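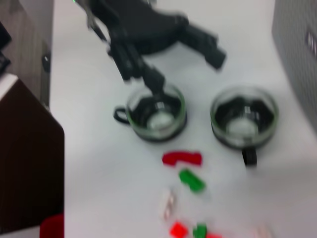

Photo: Hsiu-ying Poon / Oltstead

Bench arm rules: frequently asked questions

These answers cover the small tabletop arms at Oltstead. They go with the bench sheet fixed up in each bay. If the two disagree, follow the bench sheet and tell Benoît Tanguy.

Who can run an arm?

Anyone who has done the short induction and is signed off for that bench. A sign-off for the Brirnik bench does not cover the Rasden bench, as the stop buttons are in different places.

Can I use glass?

Yes, for tasks that need it, such as picking small pieces out of a cup or dropping them in. Check each cup for chips and cracks before the first run. Wear safety glasses for as long as the arm is powered. Glass is not allowed in any run left to repeat by itself.

How fast can the arm move near a cup?

Use the slow setting, 50 mm per second, whenever the fingers are at or below rim height. You can go faster in open space, but set the change of speed well above the rim. Most of the knocked cups we have had came from the arm moving sideways before it had fully lifted.

Does it matter which way the handles point?

Only if your task sheet says so. Some tasks vary the handle direction on purpose. Write down what you used — a handle pointing at the arm and one pointing away are two different set-ups.

Can loose pieces stay on the table during a run?

Yes, if they are part of the task. Anything else goes back in the tray. Do not reach in to straighten a piece while the arm is live, even when it has paused.

What counts as stopped?

The stop button is in and the status light is off. A paused program does not count.

A cup has broken. What now?

Press stop, leave the arm where it is and keep your hands clear. Use the brush and pan, never your fingers. Wipe the gripper pads with a damp cloth and throw the cloth away. Throw away any soft pieces that were on the table too. Then fill in form 46.

How often are the fingers checked?

Look at them before every session. Wai-kit Pan does a full check after 2,000 cycles or at the start of March, whichever comes first.

Do I have to log near misses?

Yes. A cup that tips and does not break is still a near miss. One line in the log is enough, with the bench name and the speed setting.

Who do I ask about something not covered?

Theerawat Thaweesak, extension 289. For the Yen bench, ask Timothée Cordier first.

Last updated 9 Feb 2019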